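Search the knowledge base

4 min read

Indivier sync client: uploads stall at 80 percent on large folders

Status: resolved, monitoring
Reported by: Eliseo Escobedo, Solís office
Component: desktop sync client, shared folder module

Initial report

Uploads to the shared folder stop at 80 percent and stay there. The client shows "Syncing" with no error. Pausing and resuming starts the transfer again from zero and it stops at the same point. Small folders go through. The problem began in November after the office moved to the new Estex router. Two other machines on the same network behave the same way. A laptop on a phone hotspot completes the same upload without trouble.

Environment

Wired connection, desktop client on the current release, local disk with plenty of free space. The target is the Kindimix project folder, which holds drawings, renders and exported spreadsheets. Antivirus is on, with the sync folder excluded. No proxy.

Step 1. Client cache

Signed out, deleted the local cache, signed in again. The client rebuilt its index and began the upload. Stalled at 80 percent. No change.

Step 2. File names and path length

Checked for trailing spaces, reserved characters and long paths. Found one file with a trailing space and renamed it. The client had already been skipping that file without reporting it, which should be logged as a separate defect. Stall persists.

Step 3. Isolate by file

Split the folder into 8 batches and uploaded them one at a time. Seven completed. The last batch, which holds the renders and one archive, stalled. Moved the archive out and uploaded the renders alone; these completed.

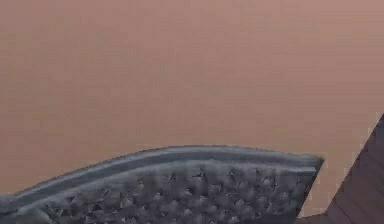 The archive on its own stalled every time. It is the only file in the folder large enough for the client to switch to chunked transfer, so the fault is in the chunked path and the percentage shown is only the share of the folder already sent before the client reaches that file.

Step 4. Client log

Set logging to verbose and repeated the upload. Each chunk request opens normally, sends almost 90 seconds of data, then goes silent. The client waits for a reply, gets none, and retries the same chunk. There is no retry limit, so it never raises an error. The server log shows the connection as closed by the remote side.

Step 5. Router

The Estex router has a session limit under Advanced – Traffic, set to 90 seconds by default. It closes any single upload session that runs longer, whether or not data is moving. The old router had no such setting. Turned the limit off and restarted the router. The archive uploaded on the first attempt and the folder reached 100 percent.

Step 6. Confirm on other machines

Repeated on both other desktops with the limit off. Both completed. Turned the limit back on for one test and the stall returned. Left it off.

Workaround if the router can't be changed

Open Settings – Transfer in the client and lower the chunk size to 8 MB. Each chunk then finishes well inside the limit. Total upload time goes up slightly. The setting is per machine and is lost on reinstall.

Open items

Client should stop retrying after a fixed number of failures and show an error.
Client should report skipped files.
Router firmware update may reset the session limit – check after each update.

Reply from Eliseo Escobedo, 4:10 pm

Confirmed working here on all three machines. Please keep the ticket open until the next full export has gone through. The chunk size on my desktop is still at 8 from testing, I will put it back to the default tonight.

Was this article helpful?
3 comments
0 shares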